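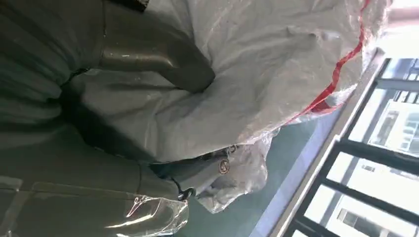
Issue 24, page 9

Workshop Tips from the Robot Club

Soft stuff is hard! If your team is doing the packing task this November, you already know that a robot that handles blocks like a champ can fall apart over one puffy jacket and a plastic bag. I've been helping with the Hovness student project since last year, so I'm passing along what has worked on our bench (and at my house, where I now fold everything strangely).

Go for the thick folds. A padded coat in a dark olive color gives you nice fat ridges to close on, and you can feel for one by hand before you drive anything. Thin film is another story. White bags bunch up into a hundred tiny wrinkles and the fingers slide right over them, so we come in slow and aim for the gathered part near the opening. A red stripe along that edge, if your bag has one, is a great thing to steer by.

Watch the window. Clear wrapping throws bright white glare wherever the light hits it, and Sun-ja Jeon spent a whole afternoon tuning her grasp code before she tried turning the table a little – fixed in a minute. Late afternoon is easiest in our room. A cheap white curtain helps too.

Tuck in cords and zipper pulls before each run. They snag.

Save your bags! Crumple them, shake them out, use them again. Ours get softer and quieter after a while and I like them better that way, though Han-gyeol Jin wants a fresh one for every scored run and I've stopped arguing. Flatten the spares under a heavy book.

Wipe the finger pads with a damp cloth, let them dry, then try again before you touch the code. Lint from coats builds up faster than you'd think.

Last one – write down every try, even the ugly ones. Our notebook is at 1,244 tries, over 1,000 of them with clothes, and the first few pages are mostly the word "dropped." Ksawery Zalewska has the blank log sheets if your team needs a set.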